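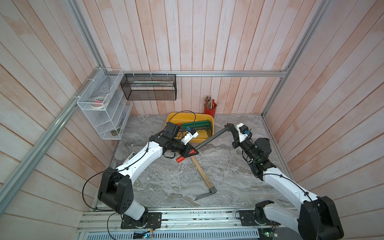
Long dark gray bar with an orange-red grip, and a wooden-handled scraper or hoe on the bench below it.

Hand Tool Care and Storage: Frequently Asked Questions

Which tools does this page cover?
Hammers, pry bars, scrapers, small hoes and anything else with a plain wood or steel handle. Power tools are on the Wonero page.

How often should I oil a wooden handle?
Twice a year is enough for indoor tools. We do ours in June and again when the heat comes on. Use boiled linseed oil, wipe it on thin, wait 20 minutes and wipe off what hasn't soaked in. Lay oily rags flat outdoors to dry. A balled-up rag can catch fire by itself.

Do rubber grips need anything?
Dish soap and water. Keep oil and solvent off them - both make rubber sticky over time.

Can I put a long bar in the same drawer as hammers?
You can, but the bar will chew up the handles. Give it a tray or hang it.
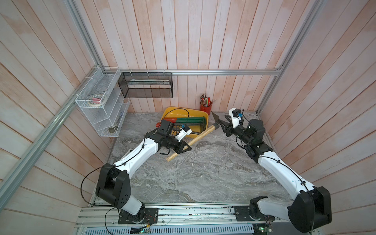

Claw hammer on the bench, yellow tray and red pencil cup at the back.

What should go in a tray and what should go in a wire basket?
Long, straight items go in a tray. Light items you reach for often can go in a basket. A mesh basket held up with zip ties is fine for light loads, but check the ties now and then and replace any that have gone white or stiff.

Where do tape rolls go?
On an upper shelf, away from heaters. Adhesive softens and creeps in a warm spot.

How many pencils do I need at a bench?
More than you think. Keep them in a cup and sharpen them all at once.

My hammer head is loose. Can I still use it?
No. Stop using it until the head is tight. Try a new steel wedge first. If the wood is cracked near the head, replace the handle. Soaking the head in water only works for a day or so, and the fit is worse after it dries.

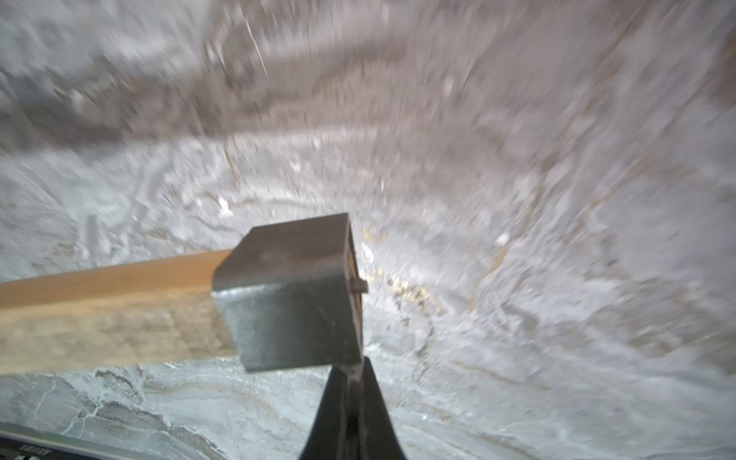 Ozan Karakaya

How do I get light rust off a steel head?
Fine steel wool and a drop of oil. Scuffs and dark smudges on the steel do no harm and can stay. Look closely at the edges and the place where the handle goes in.

Do you sell replacement handles?
Yes, the Akyol straight handle in 7 sizes. Measure the opening in the head before you order. Part 1284 is the wedge pack, with 6 wedges to a bag.

When can I bring a tool in?
Wednesday, until 5 p.m. Please take off loose dirt first.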